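Kevau Growers and Bottlers Association
Minutes of the May meeting

The meeting opened at 7 p.m. with enough members for a vote. The minutes of the previous meeting were accepted after one correction: the Prostska buyer had asked for samples and had not placed an order.

1. Exports

The secretary reported 3,943 cases shipped, of which 2,657 went through the Jatitz distributor. Members asked how many of those had been sold to shops and how many were sitting in a warehouse. The distributor's letter does not say. It does say that interest is "very strong." Several members recalled the same words in the last letter. The secretary is to ask for sales by store before any more stock goes out on credit.

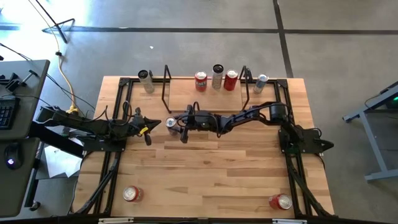
Cans on the butcher-block tabletop.

2. Trade fair

Cârstea has offered a shared stand at a fee of 1,302 per member. The offer promises meetings with serious buyers but names none of them. One member felt that staying home would cost more in the long run. Asked for figures, the member had none. Motion to pay the fee now: failed. Motion to request a list of last year's buyers and look again: carried, with 2 against.

3. Road closure

The county says the lower road will reopen before harvest. No start date for the work has been given. Members with fruit below the bridge were advised to plan on the long way around.

4. Other business

The label printer wants payment up front. Held over.

Next meeting: Saturday, same hall.

Last updated: May

Recent items
Frost damage claims: how to file
Shared press schedule
Jatitz distributor: terms of sale
Minutes archive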